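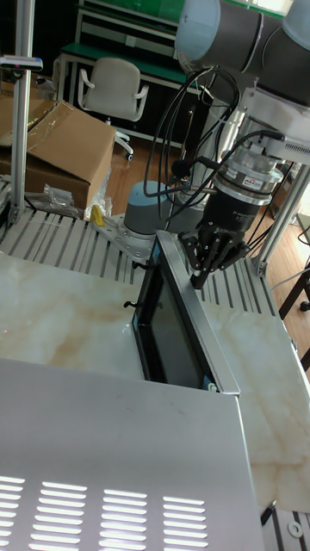
I get asked a lot about the house rules for a robot arm on a bench, so I've finally typed mine up. Start with cables, because that's where I see the most sloppy work. Every lead running to the wrist needs enough slack for the joint to turn right around without tugging — the black ones by the flange hang in big loops for that. Too tight and you'll wreck a plug, too long and a finger grabs it (ask me how I learned that one!).

Next, speed. Anything new gets run at 16 per cent until I've watched the whole path, with my hand near the stop button. At the Bralley workshop they go to 19 and I think that's pushing it, but their bench, their rules.

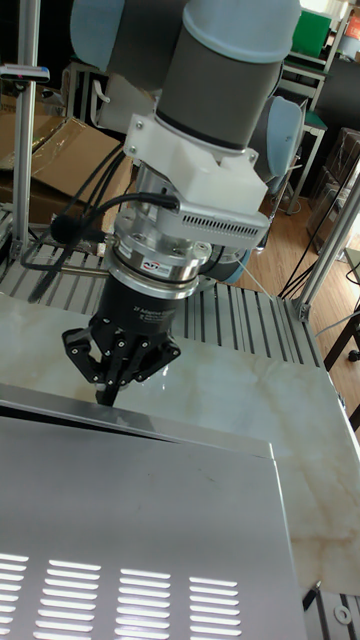
Do I need to tape out a keep-clear zone for a small arm?
I would. Put the arm at full stretch, measure, add a good step back, and tape that. Small arms still pinch, and visitors love to lean in.

Keep a logbook too. Mine's a plain Hulska notebook and I jot down the hour meter whenever I check the flange bolts. Last check was at 1,656 hours, the next big one is due at 2,363. Odd numbers, I know, but I go by when the job suits.
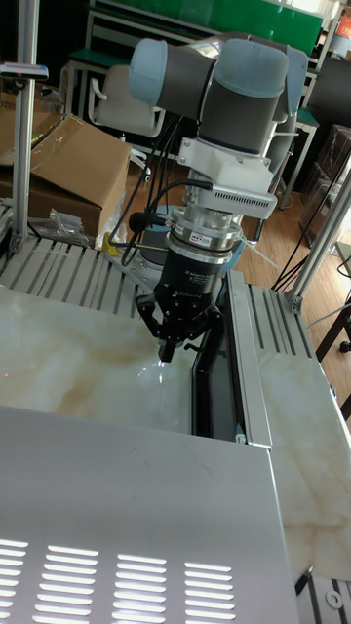

Page last changed: March

Fingers closed before you park it over the work surface, please. Open fingers catch sleeves. And wipe the bench down with the power off at the wall, colour of the little light be damned — I use a Kiani cloth, slightly damp, nothing sprayed near the vents.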